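薄膜键盘用了几年，换机械到底值不值？

楼主 Thilini
24 Mar 2021 发表
在家办公以后每天打字七八个小时，手腕开始酸。现在用的是公司发的薄膜键盘，按键发软，空格偶尔没反应。预算201以内，不玩游戏，主要写合同和回邮件。看中了Punder的一款87键，也有人推荐Jayasinghe的矮轴。家里还有老人睡得早，声音不能太大。请大家给点意见。

2楼 铁皮饼干
手腕酸先别急着换轴。量一下桌子高度，肘部能放平再说。我以前桌子太高，换了三把键盘都没用，后来把椅子升高，脚下垫了个踏板，好多了。

3楼 Samah
同意先调桌椅，但键盘厚度也有影响。高键帽的机械键盘，手腕要往上翘，不配手托更难受。我建议直接买薄的，颜色随便挑，薄荷绿的看久了也不腻。
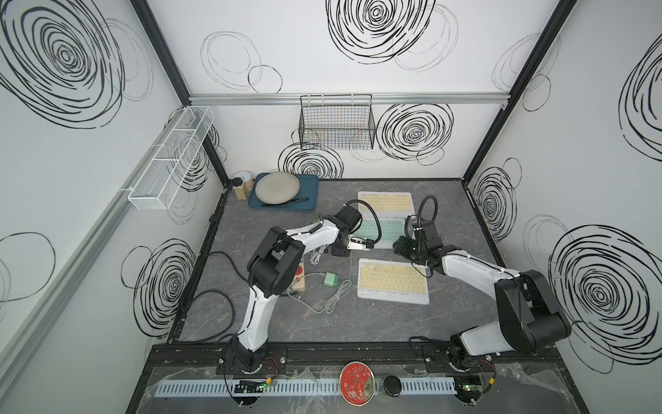

Fathima：薄的我不赞成。键程短，打到底的时候手指是硬碰硬，写长文一下午指尖发麻。楼主每天七八个小时，还是选键程正常的，轴选轻一点的就行。

5楼 Samah
那是你敲得太重。我用矮轴写了一年多，没有发麻。

6楼 Fathima
每个人习惯不同，所以我说让楼主去店里试，别只看网上的评价。

7楼 楼主 Thilini
附近只有Fikholm那家店有样机，周末去试试。另外问一下，无线的要不要考虑？桌上线太多了，显示器、台灯、手机充电全挤在一个插排上。

8楼 铁皮饼干
打字办公，有线就够。无线的要记得充电，最后还是占一个口。线乱就把插排固定到桌板下面，键盘线从后面走。插排买带总开关的，下班一按全断。USB充电头别和大插头挨着，容易挡住旁边的孔。
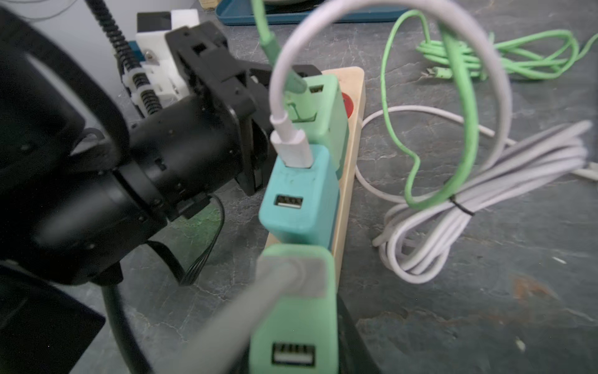

Anoma：有线无线我站无线。桌面窄的人写字时要把键盘推开，有线的每次都扯一下。我的Usard充一次能用20天，没觉得麻烦。

10楼 Fathima
开灯光也能用20天？

11楼 Anoma
灯光关着的。开了肯定没这么久。

12楼 楼主 Thilini
回来汇报。矮轴和普通轴各试了15分钟，普通轴的静音款更顺手，声音比我现在这把还闷。店里报价略超预算，等促销。椅子昨天先升高了，今天手腕还是有点酸，再看几天。

13楼 Samah
静音轴有的回弹偏肉，能退货的话留好包装。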